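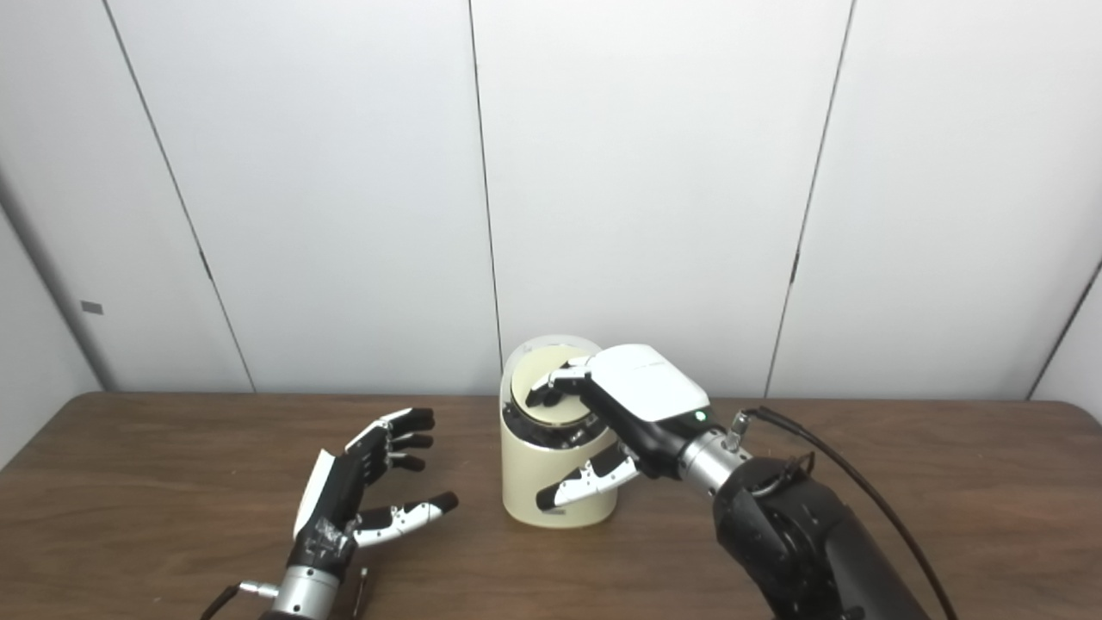
Chapter 4
Two Hands on One Bench

The first three chapters dealt with a single arm bolted to a table. In this chapter you will add a second arm and a hand for each. The build follows the one in the shared workshop at Falstead, where members put together a two-handed setup on an ordinary wooden table. You can do the same work in a garage or spare room if the table is solid and does not rock.

A second hand changes more than the parts list. Many household jobs need one hand to steady an object while the other works on it. Opening a container with a lid is a good case. Fingers that reach inside the rim push on the container as well as on whatever is in it, and a light container will slide or tip. The free hand has to be close enough to help and far enough away to stay clear of the moving fingers.

Cables need the same care. Each wrist connector has a cable attached, and that cable must have enough slack for the wrist to turn. Before you power anything, move both arms by hand through their full reach and watch for places where a cable pulls tight or catches.

By the end of this chapter you should be able to:

Mount 2 arms so that their reach overlaps in front of you
Fit a hand to each wrist and route its cable
Set a safe starting position for both hands
Run the lid exercise in Section 4.5

Allow 15 minutes for the checks in Section 4.1 and do them with the power off.

4.1 Placing the Arms

Start by marking the center of the table with tape.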